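MINUTES OF THE ALLHOLM OFFICE, ITEM 10

The Allholm office of Brornuvlow maintains a written record of every matter raised by its staff, however small, and the undersigned has kept that record through two changes of management. Item 10 concerns the coffee.

In September the firm of Ackroyd, which had supplied the office with ground coffee for many years, gave notice that it would now deliver whole beans only. The notice was read aloud. Derek Bunting asked whether the office owned a grinder. It was established that the office owned one, that it was kept on the upper floor, and that the upper floor regarded it as its own.

Ms. Carol Lightfoot, who managed the upper floor, replied to our inquiry in writing. Her letter bore the reference number 691. She stated that the grinder would be made available to the lower floor on two conditions. The beans were to be brought up in a mug, one mug at a time, and the mug was to be filled downstairs. She did not wish to have the jar on her premises. The last jar had been left there over a holiday and she had been obliged to write to us about it, under reference 939, to which she had received no answer.

Mr. Bunting said that he remembered no such letter. A search was made of the correspondence drawer and the letter was found, opened, with his initials on it.

It was resolved that the lower floor would comply. The white table was cleared for the purpose, and the first mug was prepared at a quarter past three in the afternoon, with several members of staff in attendance.
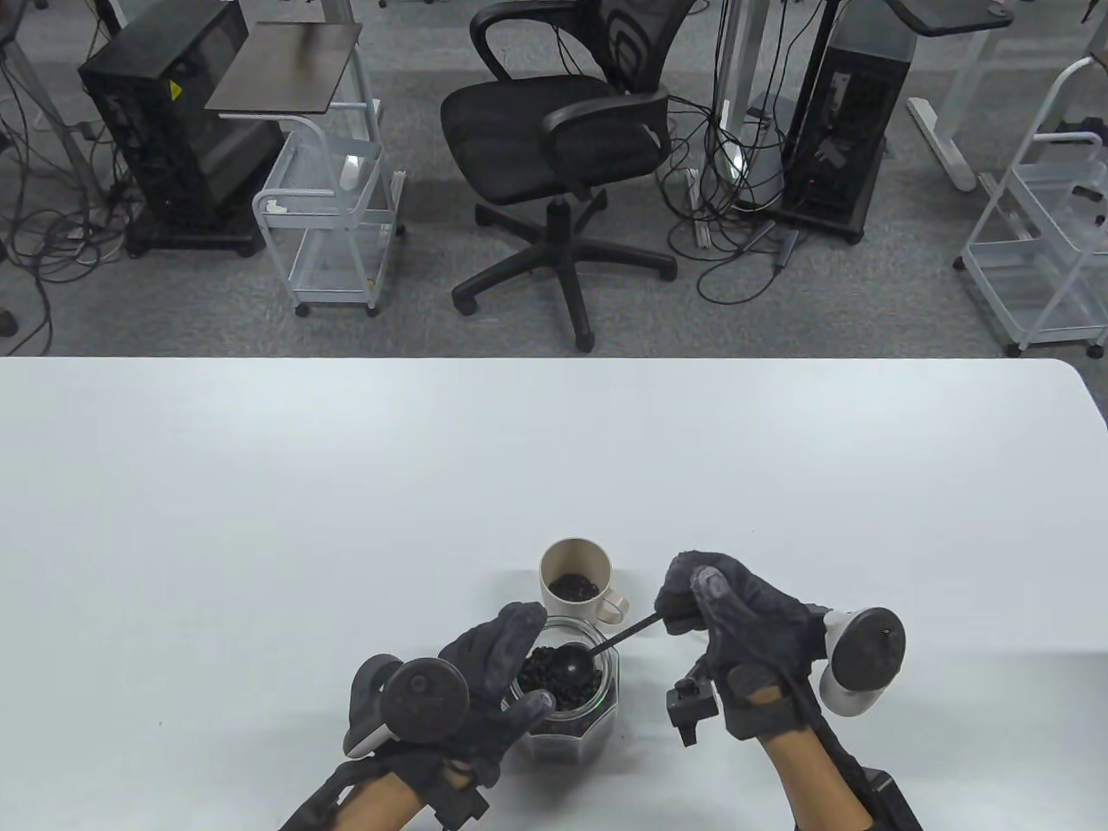
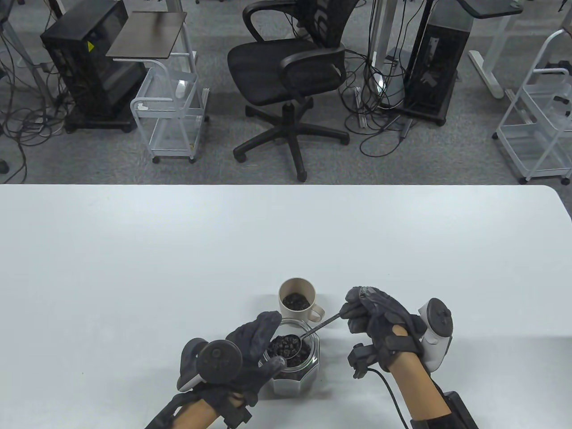

Mr. Bunting had by that time drafted a procedure. It ran to two pages and had been circulated without anyone's having asked for it. Under its first heading, the jar was to stand in front and the mug directly behind it, with the handle of the mug turned to the right, so that the beans would travel the shortest possible distance. Under its second, the jar was to be steadied with the left hand throughout. The remaining headings dealt with spillage, for which he had devised a form.

The mug was carried upstairs by Mr. Bunting himself, who declined assistance. He was absent for longer than the grinding of one mug of coffee would ordinarily require. When he returned he had the ground coffee with him and reported that Ms. Lightfoot had inspected the beans, had found them acceptable, and had asked who wrote the procedure. A copy had reached her by the internal mail.

He was asked what he had told her. He said he had told her the truth.

The arrangement continued into the winter. The record shows that Mr. Bunting took up the mug each morning and, after the first month, each afternoon as well, although consumption on the lower floor had not risen. A representative of Geltosari, who called to demonstrate a grinder of modest price, was received politely and shown to the door by Mr. Bunting before the demonstration could begin. The undersigned noted this at the time without comment.

In the new year a third letter came down from the upper floor. It was addressed to Mr. Bunting by name and carried no reference number, a departure from Ms. Lightfoot's practice that was remarked upon. He read it standing by the window, folded it, and placed it in his jacket. When the undersigned requested it for the correspondence drawer, he replied that it was not correspondence of that kind.

The matter was raised again at the spring meeting, under any other business. A junior member of staff proposed that the jar be moved upstairs permanently, to save everyone the trouble of the stairs. Ms. Lightfoot was present, having come down to report on the heating. She said that her conditions stood as written, one mug at a time, and that she saw no cause to amend them.

Mr. Bunting seconded this. The proposal was withdrawn, and the meeting proceeded to the heating.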